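3. Data Collection

3.1 Task and equipment

The learning system in this project is trained only from examples given by hand. An operator holds a gripper tool, carries out the task with it, and the camera on the tool records the whole attempt. The target for the term was 200 usable examples of one task: clearing mixed household items from a table, one item at a time. The recording software was written for the project and is called Skulix. Finished recordings were stored under the project name Mabula.

Each example starts with the tool still and the pads open. The operator moves to one item, closes the pads, lifts, and releases it in a target area. An attempt was kept if the item was lifted on the first or second try and the view was not blocked at the moment of closing.

3.2 Table layouts

Early recordings used rigid blocks on a plain grey surface. The model learned these quickly but did poorly on cloth and thin film. The later layouts put soft items on a patterned cover, with some items overlapping, so that edges were harder to pick out from the background.

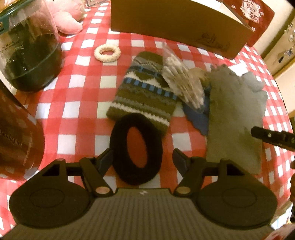
Figure 4. Soft-item layout on checkered cloth, view from the hand-held gripper. The black ring lies between the pads.

Ring-shaped items needed their own labelling rule. The hole shows the table cover, and in the first labelling pass the red area inside the black ring was marked as part of the item. The rule was changed so that only the band itself is labelled. Clear bags are labelled by their outer edge, with the contents included.

3.3 Results of collection

Of the 200 attempts recorded by the end of August, 148 met the criteria in 3.1. The rest were dropped, mostly for blocked views or for a second item being dragged along with the first. Overlapping layouts had the highest drop rate — this was expected, but it leaves the training set short of the cases that matter most. A further 6 layouts have been drawn up to make up the difference. They use the same table cover and the same labelling rules.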